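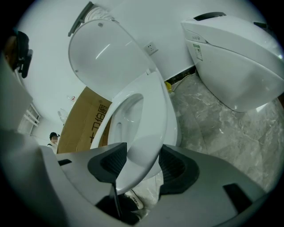
Imogen Tarrant

March 12, 2021

Vaster Water wants its customers to flush less, and it is asking them to pay for the privilege of being told so. The company, which supplies homes in Prendar and the villages along the Stalex valley, has put forward a "smart saver" tariff to start in July. Households that sign up will pay £4 a month and get a wall display showing how much water they have used since midnight.

Vaster says the typical home on its books gets through 674 litres a day, and that a good share of it goes down the toilet. The display, it claims, will cut that by making people think twice. The evidence is a trial in 100 homes, all of them households that had asked to take part. The company has not published the results in full. A spokesman would only say that the savings were "very encouraging" and that more detail would follow.

People keen enough to put their names down for a water trial may well have been careful already, or may have been careful only while they knew they were being watched. Vaster did not say how long the trial ran, or whether anyone went back to check once it was over.

There is also the matter of leaks. The firm's own plan, out last month, admits that mains pipes in the older part of Prendar are overdue for replacement, yet the work has slipped again. It gives no new date. A customer who skips a flush to please the display might reasonably ask what is coming out of the road outside.

The displays are made by Seo, and Vaster has ordered 1,000 of them to begin with. It would not say what it paid. Customers who leave the tariff in the first year will have to send theirs back at their own cost, according to the small print.

The water regulator has yet to approve the charge.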